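Ronum Power Strip and Cable Set

Contents card, revised February

Summary

The Ronum set is a collection of short tabletop recordings concerned with power strips and their cords. It covers picking up, turning, straightening, coiling and putting away. The set holds 195 recordings, split over 8 tasks. Each recording begins with the items laid on a table and ends when the task is finished or given up. Recordings that were given up are kept and labelled as such.

The set was put together for people working on the handling of long, partly flexible household items. A power strip is an awkward thing in this respect: the body is rigid, the cord is not, and moving one usually moves the other. Most of the notes on this card are about that relation.

Items

The item list has 16 entries. Six are power strips and the remainder are loose cords, cord ties and storage boxes. Every entry has a short code in the file items.txt, together with a measured body length, a measured cord length and a note on cord stiffness. Stiffness is given as soft, medium or stiff, judged by hand with the cord at room temperature. No instrument was used for this, and the grades should not be read as anything finer than a sorting aid.

Strips with a cord that had taken a permanent bend from storage are marked "set" in the notes column. The bend matters for coiling. A cord with a strong set will spring back towards its old shape when released, and the finished coil tends to be larger than one made with a fresh cord of the same length.

None of the strips was connected to the mains during recording. Anyone adding to the set should keep to this.

Tasks

The task names are the ones used in the folder structure.

turn_strip -- bring the strip parallel to the long side of the table, socket face up.
clear_cord -- move the cord so that no part of it lies over or under the strip.
free_plug -- bring the plug to a clear part of the table.
coil_cord -- gather the cord into a coil next to the strip.
tie_coil -- close a cord tie round an existing coil.
box_strip -- put the strip and its coil into a storage box.
unbox_strip -- the reverse of the above, ending with the strip flat on the table.
pair_sort -- separate two strips whose cords have been laid across each other.

Starting layout

The strip is placed at an angle to the table edges at the start of turn_strip and clear_cord. Early recordings used a strip already square to the table, and turn_strip then had very little in it. They have been left out of the present release. The angle is chosen freely by the person laying out the table and is not logged as a number.

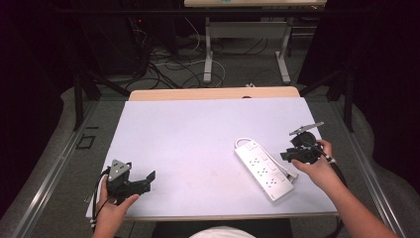

The cord is laid out after the strip. It is allowed to loop back alongside the body but is not knotted on purpose. Knots that form during handling are left to be dealt with in the recording, and the label "knot" is added afterwards. The direction in which the plug points is free.

For coil_cord the cord may start in any state, including already partly coiled. For tie_coil the coil is made before recording starts, and its quality varies. Some coils are loose enough to open when lifted by one side.

Setting the table

The top should be clear of everything not named in the layout file for that recording. Wipe it down between items, as dust from the underside of older strips leaves marks that show up on a pale surface. Strips with rubber feet drag on a clean top and slide on a dusty one, so the wiping has some bearing on how the items move as well as on how they look.

Keep spare strips and cords off the tabletop. The storage boxes come out only for box_strip and unbox_strip.

Labels

Each recording has one line in labels.csv. The fields are:

rec -- recording number, without leading zeros
site -- Mahlangu or Murnach
task -- one of the task names given earlier
item -- code or codes from items.txt, separated by a plus sign
end -- done, part or given_up
flags -- any of knot, drop, switch, set

The flag "switch" means that a switch on the strip changed position during handling. It applies only to strips that have switches, and was added late. Recordings from Murnach were checked again for it in full. Those from Mahlangu were checked only where the strip was turned over, so the absence of the flag at that site is weaker evidence.

The value "part" in the end field was used inconsistently for coil_cord. At one site a coil with a long tail was marked done, at the other it was marked part. The rule is now that a tail longer than the strip body counts as part. Lines altered under this rule carry an asterisk after the value, and any script reading the field needs to strip it.

Known problems

White strips and white cords on a pale top are over-represented. Contrast between cord and table is low in these recordings, and the thin end of the cord near the plug can be hard to follow. A darker table covering was tried at Murnach and dropped, as it wrinkled under the strip and changed the way it slid.

Item codes PS4 and PS5 were swapped in the first release. The present item list is correct. Copies of labels.csv taken from the older Mastudico archive still have the swap and should be replaced.

pair_sort is the smallest task and should not be used alone to draw any conclusion about tangled cords. Both cords are of medium stiffness in every recording of that task.

Drops to the floor end a recording at once. There is no material showing an item being picked up from the floor.

Storage and versions

The current release sits in the Mastudico archive under ronum/strips. The first release has been moved to ronum/old and will stay there for comparison. Recording numbers have not been reused between releases -- gaps in the numbering are recordings that were withdrawn.

Corrections go in the file errata.txt in the top folder, newest entry first, with the recording number at the start of the line.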